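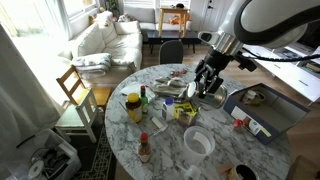
The breakfast table, mid-tidy, with the box still open. Photo: Plivamus

PLIVAMUS ASKS THE NATION TO LOOK AT ITS TABLE

New tidying guide from the makers of the Flitness household planner takes on the flat surface nearest your front door

Everybody owns a table. Very few people can find it. Plivamus, the small publisher of household guides, will release "Clear by Supper" this September, a slim book devoted to the round table, the square table and the kitchen counter, and to the jars that live on all three.

The guide was written by Tsegereda Tesfamariam, who spent 11 weeks visiting homes and asking their owners what, exactly, the hot sauce was doing there. The answers ranged from "we use it" to a long silence.

"People think clutter is a big, dramatic thing," said Tesfamariam. "Mostly it's a bottle with a red cap that someone put down on the way to the phone. Then a second bottle came along to keep it company. By spring you're eating on the sofa."

The book's method is called the Nigatu round, after the street where Tesfamariam first tried it on her own relatives. It takes 4 passes of the table. Food goes first, then anything with a lid, then paper and cloth, and finally the things no one in the house will admit to. Readers are told to keep an open box within reach and to resist reading old labels out loud.
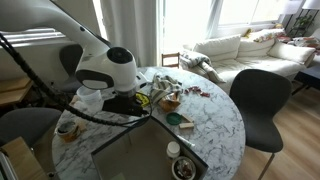

What the Book Covers

Chapters deal with crumpled dish towels, paper bags that might come in handy, scattered wrapper pieces and the single lid whose container moved out years ago. There is a firm page on food scraps and a gentler one on marble, a surface that Tesfamariam admires and does not trust. "The veins hide crumbs," she said. "It's a very polite stone that way."

Plivamus tried the method with roughly 3000 readers of its Flitness planner before going to print. Many wrote back. The publisher received 1402 letters and emails on the subject of jars alone, and has asked that no more be sent.

A later chapter moves on to cans and open metal containers, the sort that get rinsed, set down and promoted to permanent residents.
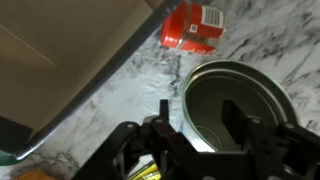
Tesfamariam allows one such container per household, for pens or spoons, and expects to be argued with. The book also has a short section on tables shared by several adults, which the publisher's lawyer asked to have toned down.

"Clear by Supper" comes with a sheet of Stika labels, reusable and plain white, for marking what stays on the table. The sheet is small on purpose. The book will be sold through Plivamus and at independent bookstores. Review copies and interviews with the author are available from the Plivamus press desk, which is itself a table, and is being worked on.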